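Unit 3 Handout: Working at the Bench - The Breakfast Station
Kitchen Skills, Durnley Community College
Tutor: Melati Sinaga

Read these notes before Monday's practical. You will work in pairs and each pair has one length of benchtop. Slamet Nair will mark your set-up before you start, so have it ready by 10.

Put the board down first, then fit everything else to it. Leave a gap between the board and the toaster so crumbs can be wiped out. 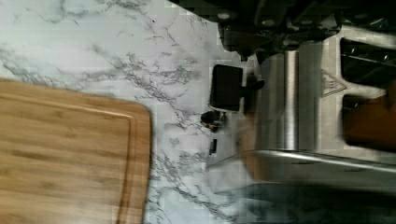

Fig. 1. Grooved bamboo board and toaster, with a narrow gap between.

The groove goes face up for fruit and tomatoes. For bread it makes no difference, but be consistent. Wipe the board with the grain and stand it on edge to dry - never in the sink.

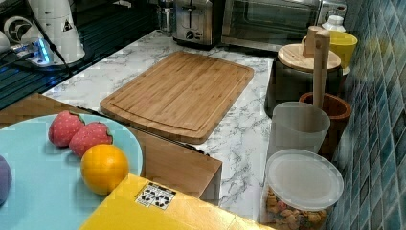

Things you reach for once a session go to the back or the side. Things you reach for every few minutes stay within a forearm's length of the board. Cords run behind, clear of the cutting area.

Toast is timed from lever down. Write your dial setting on the sheet, as the toasters differ.
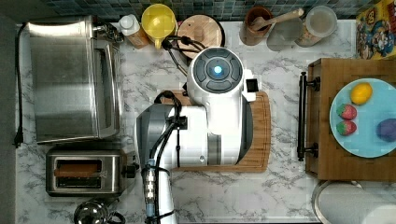

Can we use the toaster oven for sliced bread?
Only for thick slices or anything with a topping. Plain slices go in the two-slot toaster.

Packing up takes longer than most pairs allow. Start at the board and work back to the wall.

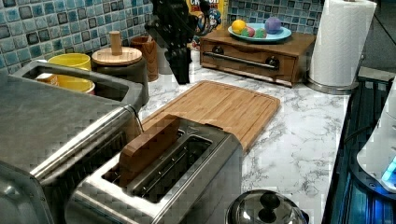 Storage is marked separately from cleaning. Dry goods need a lid that fits, and utensils need a holder that won't tip. A tall crock towards the back does the job, and a lidded canister with a knob can be opened with one hand. Melur Chin has the spare lids.

Reading for next week: Raju, pages 112 to 118.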